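The Night Boat to Sostell 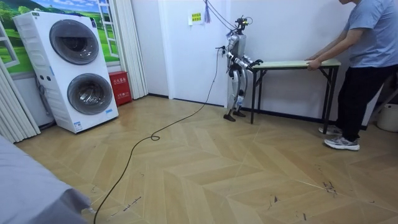 Kaja Vītola had saved for two summers to ride the night boat, and now she was on it, she was really on it, with her boots wet and her hat gone over the rail before they had even cleared the harbor!

"You'll want soup," said the woman at the counter. Her badge read Ieva Kalniņš. "Everybody wants soup by Drorkska."

It was wonderful soup, all dill and pepper, and Kaja drank it straight from the bowl on the top deck while the islands slid by (Ots first, a black hump with one lamp on it, then Wuso with its long row of windows). It was June and the sky never got properly dark. Someone below was playing an accordion badly and with tremendous joy.

At 3 in the morning the engine slowed and the whales came up. Kaja grabbed the rail with both hands. One breathed out so close that the mist landed on her face, and it stank of fish, and she laughed until her ribs hurt.

Ieva had come up behind her, still holding the ladle.

"Nine years I've worked this boat," she said. "Move over, would you?"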